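Household tips I tested so you can skip them

I have been collecting cleaning and storage tips for years, mostly out of spite. Someone swears by a trick, I try it, and then I have a sticky sink. What follows is what I think of the ones readers keep sending me. Some of them work. More of them are fine if you like the smell of vinegar and have a free Saturday.

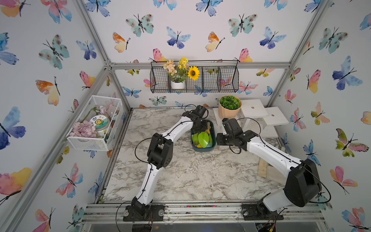
Page last changed: May 28, 2024

Baking soda and vinegar down the drain. It fizzes, and that is the whole appeal. Mix an acid with a base and you get slightly salty water and a lot of bubbles that go up, when the clog is down. A kettle of hot water and some dish soap does more for grease (not boiling if you have plastic pipes). For hair you want one of those barbed plastic strips from the hardware store. They're disgusting and they work.

Newspaper for windows. Maybe this was good advice once. The paper I get now leaves gray smears on the window frame and all over my hands. A flat microfiber cloth, barely damp, then a dry one. You can skip the blue spray unless somebody has been frying near the glass.

Rubbing a walnut on scratched furniture. I'll give this one half a point. It darkens a pale scratch on dark wood for a while. It won't fill anything, and on a lacquered top it just leaves an oily patch. Wax sticks cost a few dollars and come in more than one shade of brown.

Bread in the fridge. No. It goes stale faster in there. Slice it and freeze it.

Sand and oil for small garden tools. The version going around says to fill a bucket with sand, pour in motor oil, and stab your trowels into it all winter. Please leave out the motor oil, you're going to put that trowel back in the dirt next to your lettuce. I'm not sold on the bucket either. Damp sand is worse than no sand, and most garages are damp.
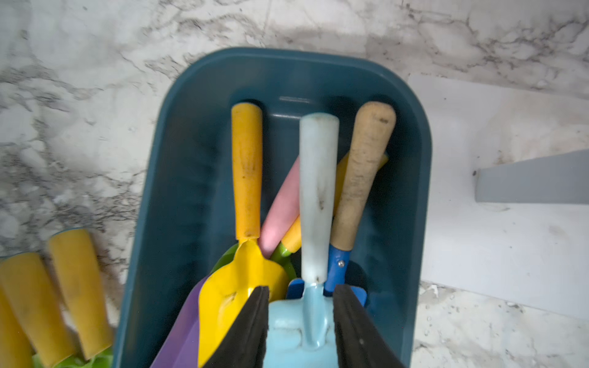

What I do is duller. Knock the soil off, wipe the metal with a rag, and on bare steel put a little boiled linseed oil before the tools go away in September. Painted ones only need the wipe. Spread the oily rag out flat outdoors to dry, never balled up in a corner, because linseed rags can heat up and catch fire by themselves. That part I am not sceptical about at all.

Drawer dividers. I bought the Villden set after three separate people wrote to me about it. They're dividers. They divide. Cut-down cereal boxes did the same job in my spice drawer and I didn't cry when the turmeric got on them. The Mumari spring-loaded kind is better made but pops loose every time I shut the drawer with my hip, so I suppose that depends on your hips.

Lemon on everything. Lemon juice is an acid, and people forget it the minute they see a nice photo of half a lemon on a cutting board. It's good on the crust around a steel faucet. Leave it 5 minutes and rinse. On real marble it will eat a dull spot into the polish, and so will vinegar, and so will that "all natural" counter spray if you read the back of the bottle.
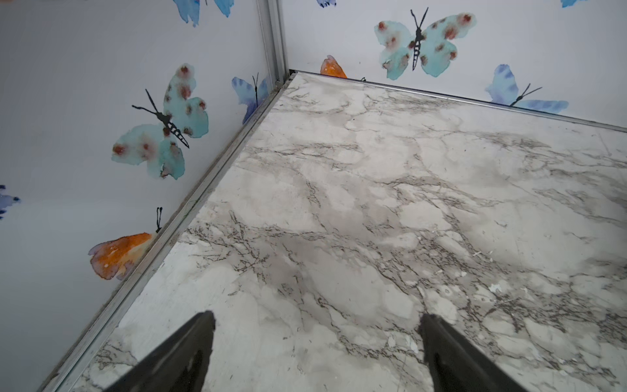
If you don't know what your counter is made of, treat it like the fussy kind. Warm water, a drop of dish soap, soft cloth, dry it after. Sealers are another story. I used one from Suranar on the shelf by my stove and the water still left rings, though I may have put it on too thin. Try any product on a spot behind the toaster first and look at it again the next day.

Dryer balls. My towels took 60 minutes with them and 60 minutes without them. I still throw them in. I like the noise.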